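Prustholm Drestis Bench Top – Black Phenolic Work Surface for Laboratory and Teaching Benches

Home / Lab Furniture / Work Surfaces / Drestis

Product code: DRE-22
Availability: made to order
Sold by: each, cut to length

Overview

The Drestis is a solid black bench top for wet and dry laboratory work. It is pressed in one piece from resin-treated paper layers and cured under heat, so the color and structure are the same through the full thickness. The top and bottom faces are both finished. Either face can be used as the working side, and a top that has become badly scratched can be unscrewed, turned over and refitted, provided it has no sink cutout or drip groove.

Drestis tops are supplied for new benches and as replacements for older wood or tile tops on existing cabinets. Most orders are for straight wall runs. Island tops, corner pieces and window ledges are cut in the same shop and can be ordered from the same batch.

Specifications

Material: solid phenolic resin panel
Color: black, both faces and all edges
Finish: matte, fine texture
Standard thickness: 22 mm
Standard depths: 550 mm and 750 mm
Maximum single length: 3,600 mm
Front edge: 6 mm radius, top and bottom
Rear edge: square, sawn
Exposed ends: sanded, 2 mm chamfer
Continuous surface temperature: up to 120 °C
Indoor use only

The 550 mm depth fits the Tkachenko base cabinet directly, with a 20 mm overhang at the front. The 750 mm depth needs the deep version of the same cabinet or a rear support rail. For other cabinet makes, send us the outside depth of the carcass and the position of the fixing rails before ordering.

Surface performance

The surface does not take up water and will not swell at cut edges, so no edge sealing is needed around sinks or cable holes. It can be left in contact with common dilute acids and bases during a normal working day. Strong oxidizers and concentrated acids should be wiped up at once. Concentrated nitric acid will dull the finish within minutes, and the mark cannot be polished out. Iodine and some stains leave a shadow on the black surface that is visible only at a low angle.

Do not set a lit burner or a hot crucible straight onto the top. Use a ceramic mat. Short contact with a hot flask base is acceptable, but repeated contact in the same spot will produce a gray ring.

The matte finish keeps reflections from overhead lights low. It also shows dried salts and powder residue clearly, a point in its favor where benches have to be checked between users. Rooms that work mostly with dark powders may prefer the light gray top in the Darkden range.

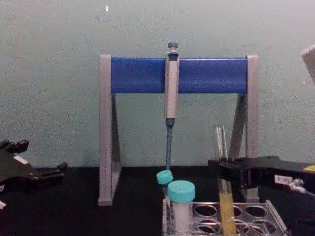
Load and support

At 22 mm thickness, the top must be supported at intervals of no more than 900 mm along its length. With supports at this spacing it will carry an evenly spread load of 150 kg per meter. Heavy single items, such as large centrifuges and drying ovens, should stand over a cabinet side or a steel frame leg. If that is not possible, order the underside stiffener, a folded steel channel screwed to the bottom face.

Free overhang at the front must not exceed 150 mm. Free overhang at the ends must not exceed 200 mm. Knee spaces wider than 900 mm need a front rail.

Vibration is a separate matter from strength. A phenolic top on light cabinets will pass movement from one end of the run to the other. Where a balance is used on the same run as a shaker or vacuum pump, we advise a cut in the top between the two, with a 4 mm gap filled with soft sealant, and separate cabinets under each part.

Cutouts and machining

All cutouts are machined before delivery from your drawing or from our standard templates. Sink openings have rounded inside corners with a minimum radius of 10 mm. Square inside corners are not offered. They start cracks, and we will change them to the minimum radius if they appear on a drawing.

Holes for taps, gas outlets and cable grommets can be placed anywhere at least 50 mm from an edge. Leave at least 69 mm between the edge of a sink opening and the front of the top. A drip groove can be milled into the underside at the front – it is standard on sink tops and optional on all others.

Cutting on site is possible with carbide blades. Drill from the face side with a backing board clamped beneath. The dust is fine and dark, and extraction at the tool is required. Small chips at a cut edge can be sanded down with 120 grit paper and then wiped with mineral oil to bring the color back.

Installation

Store panels flat, fully supported, in the room where they will be fitted, for at least 48 hours before work starts. Panels leaned against a wall will bow. A slight bow can be corrected by laying the panel flat with the hollow side down for several days.

Check that the cabinets are level to within 2 mm over the full run. Fix from below with machine screws into the brass inserts supplied, or with the clip set where the top may later be turned over. Drill the cabinet rails oversize, as the top moves slightly with room humidity. Allow 3 mm at each wall.

Joints between lengths are butted, located with splines and bonded with the two-part black adhesive in the joint kit. Clean off squeezed-out adhesive with isopropyl alcohol before it sets. Once set it has to be scraped, and the finish will suffer.

Cleaning

Wash with warm water and a mild detergent, then dry with a soft cloth. For dried residue, leave a wet cloth on the spot for ten minutes and wipe again. Isopropyl alcohol and 70% ethanol may be used daily. Bleach solution should be rinsed off after its contact time. Do not use scouring powder, steel wool, wax or furniture polish. Wax builds up in the texture and turns cloudy.

Accessories

Rear upstand, 100 mm high, black, same material
End upstand, left or right
Joint kit (splines, adhesive, mixing tips)
Clip set for reversible mounting
Brass insert set, M6
Underside stiffener, 800 mm
Cable grommet, black, 60 mm
Edge repair kit (sanding pads, oil, filler)

Ordering and lead time

State the length, depth, edge details and which ends are exposed. Lengths are measured along the front edge. Tops without cutouts ship 15 working days after the drawing is approved, and tops with sink openings ship after 20. Orders for school summer work should be approved by the end of May. Orders approved later may be delivered in September.

Tops of more than 2,400 mm are delivered on a long pallet and need two people and a clear route to the room. Please check stair turns and elevator depth beforehand. Returned panels cannot be accepted once cut to size, except for faults in material or machining reported within five working days.

Material samples, 100 x 100 mm, are free of charge. Two samples per order if you intend to test your own reagents – keep one clean for comparison.

Technical questions and drawings: Brenda Espinoza, Work Surfaces, Prustholm

Data sheet revised 05/05/2025. Replaces all earlier versions. Dimensions are subject to a tolerance of 1 mm on cut length and 0.5 mm on thickness.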